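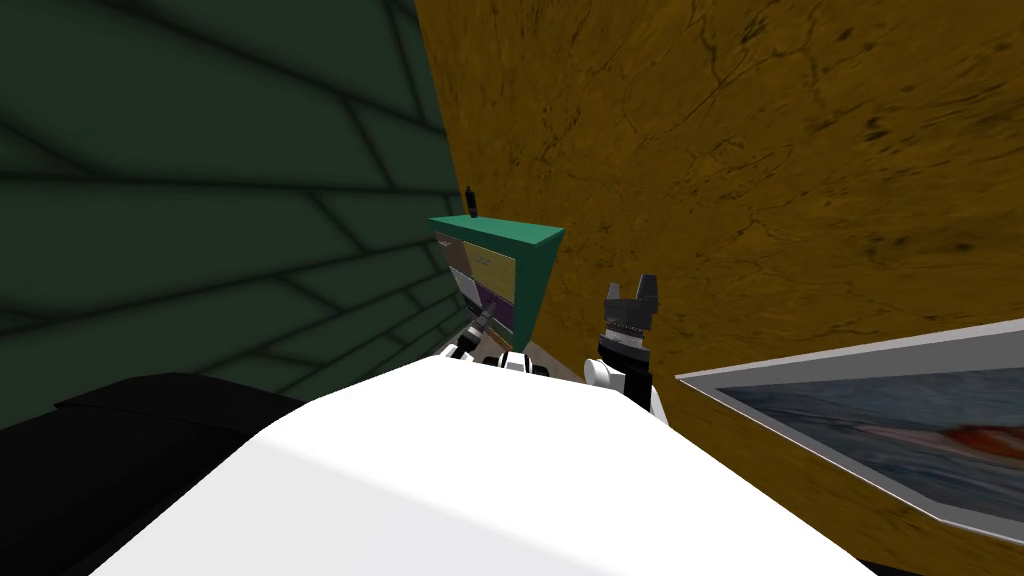 Fig. 1. Dark green tiling in a staggered pattern, with the grout darker than the tile.

Surface Finishes for Interiors
Handout 3: Wall tiling, setting out and grouting
Issued 10/3/24

Read this before the workshop session. You will need it again for the Wurkberg Street survey, so keep it in your folder.

What a tiled wall is made of

A tiled wall has four layers: the background, the adhesive, the tile and the grout. Most faults start in the first two. The background must be flat, dry, firm and clean. Fresh plaster has to dry out fully before any adhesive goes on, and old paint should be scraped back and tested. If the paint lifts with a strip of tape, it will lift with a tile on it.

Flatness is checked with a long straight edge held upright, level and then on both diagonals. For this module the limit is a gap of 3 mm under the straight edge. Anything greater is made good before tiling. Do not try to correct a hollow with a thick bed of adhesive, as it shrinks unevenly and pulls the tile with it.

Bond patterns

Bond means the way the tiles are arranged against each other. The word comes from bricklaying.

Stack bond: all joints line up in both directions. Any difference in tile size shows at once.

Half bond: each row is shifted by half a tile. Bowed tiles are a problem here, as the high middle of one tile sits beside the low ends of its neighbours.

Third bond: each row is shifted by a third. Often used for long tiles with a slight bow.

Diagonal: the rows run at an angle to the floor. Allow more for waste, and expect cut tiles along every edge.

Herringbone is covered in Handout 8.

Setting out

Find the middle of the wall and mark a plumb line. Lay a row of tiles dry on the floor with spacers between them, or mark the tile and joint widths on a gauge rod. Hold the rod to the wall and see what falls at each end. If the end cuts are less than half a tile, move the starting point by half a tile and check again.

Fix a level batten one tile up from the lowest point of the floor. Work up from the batten and leave the bottom row until the adhesive above has set. Floors are seldom level, and a first row laid on one will carry its error to the ceiling.

At an internal corner, finish one wall first. Cut the tiles on the second wall to meet it and leave a gap of 2 mm for sealant. Corners are not grouted. The two walls move separately and a grouted corner will crack.

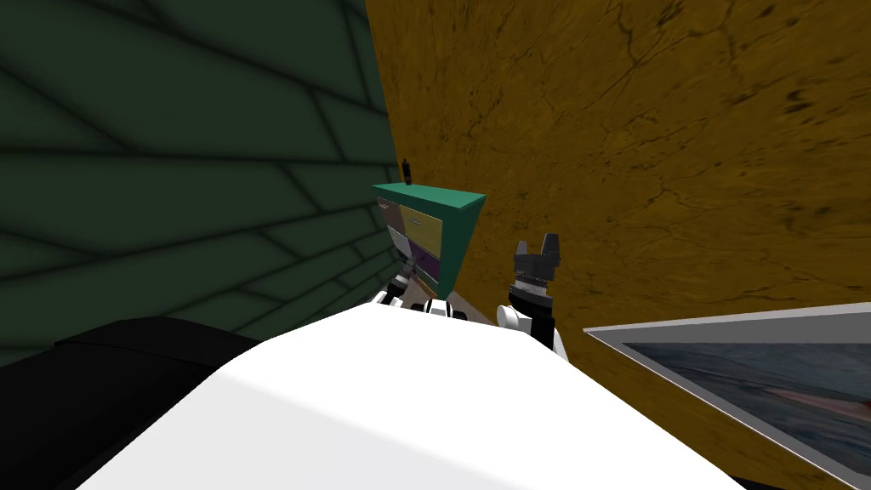

Grout colour

Grout close to the tile colour makes the wall read as one surface. Darker or lighter grout brings out the pattern, along with any uneven joint. On a dark wall, pale grout gives the strongest contrast and also shows dirt soonest. In the Pellegrini kitchen study (see reading list) the same tile was used with two grouts, and most of the class took them for different products.

Working out quantities

Measure width and height, multiply, and take away doors and windows. Add the waste allowance last. Keep spare tiles from the same batch, as shades vary between batches.

Exercise

A plain wall takes 80 whole tiles in stack bond. Draw it to scale in half bond and mark every cut tile. Say which offcuts can be used again. Bring the drawing to the workshop.

Reading

Stumano tile guide, sections 2 and 3
Bolov, notes on backgrounds and adhesives
Pellegrini kitchen study, course folder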